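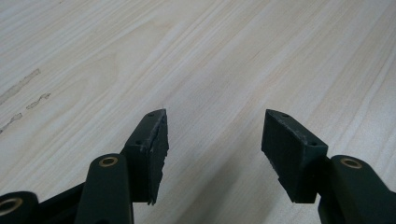

1. テーマと動機

共同作業室の机の天板について調べた。明るい色の木の机で、細かい木目が斜めに走って見える向きに座ると、図面の線と木目がまぎれて見づらい、という話が班の中で出たのがきっかけ。最初は椅子の高さをやる予定だったが、測る道具が借りられず変更。

班員：Danylo Romaniuk、Rattana Klinhom、Pichit Sukprasert(記録と本文は Sukprasert)

2. 調べたこと

・木目の向きと作業のしやすさ
・表面のつや、照明の映りこみ
・手入れのしかた(今回は乾ぶきと水ぶきだけ)

天板の色はベージュからクリームくらい。濃いめの筋と、ほとんど白に近い筋が交互に出る。つやはない。さわった感じはなめらか、ただし縁のほうは少しざらつく(Romaniukの意見、私はよくわからなかった)。

3. 方法

机は4台使用。利用者50人に紙のアンケート、回収は26枚。少ない。配ったのが課題の提出前だったので、そのせいもあると思う。質問は「木目が気になるか」「机の向きを変えたいか」「まぶしいと感じるか」、あとは自由記述。

手入れのほうは、2台を乾ぶき、残り2台を固くしぼった布でふいて、6日間続けた。布はTrirauの白いものを使用。洗剤なし。途中で1回、水ぶきの机に誰かがコーヒーをこぼしたため、その机の記録は4日目から別あつかいにした。

4. 結果

「木目が気になる」は6枚。思ったより少なかった。気になると書いた人は、ほとんどが鉛筆で細い線を引く作業をしている人。パソコンだけの人はだれも気にしていない。

まぶしさについては、つやがないので映りこみはほぼ問題にならず。ただ窓側の席は、紙と天板の明るさが近くて紙の端がわかりにくい、という自由記述があった。これは私もそう思う。白い紙を置くと、端をさがして手が止まることがる。

乾ぶきと水ぶきの差は、6日では目で見てわかるほど出なかった。消しゴムのかすは乾ぶきだと木目にそって残りやすい。木目の方向にふくと取れる。横にふくとだめ。

5. 考察

机の向きを変える案は、延長コードの長さが足りず保留。かわりに濃い灰色の下敷きを敷く案を出した。Rattanaが家から持ってきたA3のものを試したところ、紙の端はかなり見やすくなった。大きさは足りない。A2がほしい。

アンケートの質問がよくなかった。「気になるか」だけだと、見た目の好みなのか作業のじゃまなのか区別がつかない。次は分けて聞く。照明の明るさも測っていないので、窓側の話は感想どまりになっている。

6. 残っている作業

・こぼしたコーヒーの跡の記録を整理(Romaniuk)
・A2の下敷きの値段を調べる
・アンケートの自由記述の打ちこみ、まだ半分
・5月の発表用に表を作りなおす。今のは列がずれいてる

1月20日提出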